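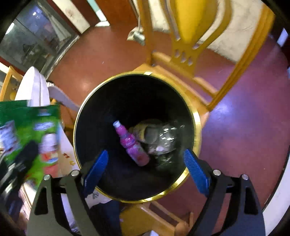
Incidencia: la pinza suelta tarde las botellas en la demo de recogida
Estado: abierta
Prioridad: alta (tenemos visita el sábado)

Hola, equipo de soporte de Makska:

Os escribo otra vez por lo de la demo de la jornada de puertas abiertas de Jondora. Ya sé que el martillo pilón soy yo, pero es que el sábado viene gente a ver cómo recoge botellas y las echa a la papelera, y ahora mismo no me atrevo a ponerlo delante de un público con niños.

Lo que pasa: coge bien, se coloca bien encima de la papelera, manda la orden de abrir... y los dedos tardan. A veces un suspiro, a veces tanto que el brazo ya ha empezado a volver y la botella cae fuera. Con las de plástico arrugado es peor, se quedan como pegadas a la almohadilla azul. Con papel no me ha fallado ni una vez, qué cosas.

Datos, que luego me los pedís:
Apertura configurada: 47 mm
Espera después de abrir: 175 ms
Versión del controlador: la que instalasteis en septiembre, no he tocado nada
Papelera: redonda, negra, con el borde dorado

Lo que he probado hasta ahora:

1. Reiniciar todo. Lo hice dos veces, la segunda desenchufando de la pared. Igual.

2. Limpiar las almohadillas con un paño húmedo y dejarlas secar. Mejoró un rato, o eso me pareció, y luego volvió a las andadas.

3. Subir la espera a 300 ms. ¡Aquí sí se nota! De 12 botellas solo se me fue una fuera. Pero queda lentísimo, el brazo se para encima de la papelera como si se lo estuviera pensando, y para enseñarlo a la gente pues mucha gracia no tiene.

4. Cambiar el cable Ruddock por el de repuesto. Nada, ni mejor ni peor, así que he vuelto a poner el original.

5. Bajar la velocidad de retirada. Ayuda, aunque se me junta con lo del punto 3 y ya no sé cuál de las dos cosas arregla qué.

Actualización, 17:40

He seguido vuestro consejo y he mirado el registro. Sale un aviso de Clundier justo antes de cada apertura tardía - "cola de órdenes ocupada" - y en las que van bien no sale. Os lo adjunto entero, perdonad el tamaño, no sé recortarlo sin cargármelo. El aviso aparece cuando tengo abierta la pantalla grande, la que enseña al público lo que ve la cámara. La he cerrado y he hecho casi 12 recogidas seguidas sin un solo retraso, ya con los 175 ms de siempre.

Lo malo es que esa pantalla es media visita. Sin ella, los del fondo no ven nada.

Preguntas concretas:
¿Se puede bajar la resolución de esa vista sin tocar la que usa el controlador?
¿O sacarla por otro ordenador? Tengo un portátil viejo que igual sirve.
¿El paño húmedo estropea las almohadillas a la larga? No encuentro nada en el manual.

Mientras tanto dejo la espera en 300 y la pantalla apagada, por si acaso. Mañana estoy en la sala desde las nueve, si queréis conectaros en remoto me avisáis un poco antes y lo dejo todo encendido.

¡Gracias!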